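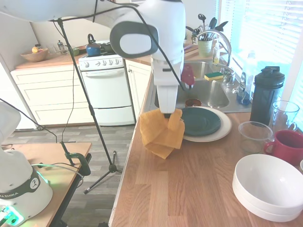
Ticket 424 - Téléopération, poste cuisine
Objet : ouverture intempestive de la pince pendant la saisie du chiffon
Projet : Gunamico
Ouvert par : Erdal Kahraman
Priorité : normale
État : résolu, sous surveillance

Symptôme

Pendant l'enregistrement des démonstrations de la tâche « prendre le chiffon jaune, le poser à côté des assiettes », la pince du bras suiveur s'ouvre brièvement alors que l'opérateur maintient la gâchette fermée. L'ouverture dure entre deux et quatre cycles de commande. Le chiffon glisse ou tombe selon l'épaisseur du pli saisi. Aucun message d'erreur côté bras. L'épisode est enregistré comme valide.

Sur 217 épisodes de la série, 19 présentent le défaut. Le chiffon rouge posé sur le bord de l'évier n'est pas manipulé dans cette tâche.

Configuration

Poste de commande Tillisix, gâchette analogique, liaison filaire.
Serveur d'enregistrement sur le site de Nevport.
Consigne de pince envoyée en position, pas en effort.

Journal

09:40 - Reproduction tentée à vide, pince fermée sans objet. Aucun défaut en vingt minutes.

10:15 - Reproduction avec le chiffon. Défaut obtenu au sixième essai, au moment où l'opérateur tourne le poignet pour dégager le tissu du bord de l'assiette verte. L'objet seul ne suffit donc pas, il faut aussi une rotation du poignet.

10:50 - Hypothèse du câble. Celui qui longe l'extérieur du bras pend vers l'évier et peut tirer en fin de rotation. Câble maintenu à la main pendant dix essais : défaut toujours présent, deux fois. Hypothèse écartée. Le câble reste à reprendre avec un collier, voir ticket séparé.

11:30 - Relecture des traces. La valeur brute de la gâchette ne bouge pas. La consigne de pince transmise au bras retombe à la valeur d'ouverture, puis revient. Le défaut se situe entre les deux.

13:20 - Le filtre Steyn rejette les paquets dont l'horodatage dépasse 190 ms de retard et remplace la consigne manquante par la valeur par défaut. Pour la pince, la valeur par défaut est « ouverte ». Pour les articulations, c'est la dernière position connue, d'où l'absence de saut visible sur le bras.

13:45 - Origine du retard : le calcul de cinématique inverse fait plusieurs itérations supplémentaires près de la butée du poignet. Concorde avec l'essai de 10:15.

Correctif

1. Valeur par défaut de la pince remplacée par la dernière consigne reçue.
2. Nombre d'itérations du solveur plafonné. En cas de dépassement, la solution du cycle précédent est conservée.
3. Ajout d'un indicateur « paquet rejeté » dans le fichier d'épisode.

Vérification

Série de contrôle rejouée avec le même opérateur et la même disposition du plan de travail. Paquets rejetés : présents. Ouvertures de pince non commandées : zéro.

Reste à faire

Exclure de l'entraînement les 19 épisodes concernés. Ne pas les couper au moment du défaut, la reprise du chiffon par l'opérateur fausse la durée de la tâche.
Vérifier les séries de septembre, enregistrées avec la même version du filtre.

Commentaire, E. Kahraman : l'exclusion se fait par la liste jointe et non par le nom de série. Deux épisodes ont été renommés à la main dimanche et n'apparaissent pas dans la recherche.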